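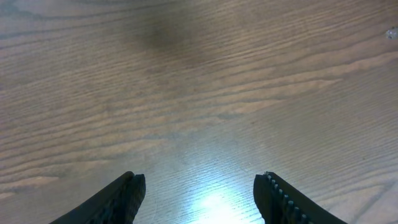
Why does the controller run faster than the planner?
The controller corrects small errors in joint position, and those errors grow quickly if left alone. The planner chooses a path, and a good path stays valid for many control cycles.

Robot Software, Unit 6: Timing and Message Flow

In the Stirnness course software, the control loop runs at 100 Hz and the planner is called only when a new goal arrives. The two processes share one message queue. Students should note that a late plan is still accepted — the controller holds its last target until the plan is received.

Perception messages carry the time of capture. The planner must use this value, as the time of arrival includes network delay. Any message older than 12 control cycles is to be discarded.

Reading: Amaral manual, page 292.

Exercise: Log one full run, plot the delay between capture and arrival, and mark each discarded message. Submit the plot and the log file through the Greton course page.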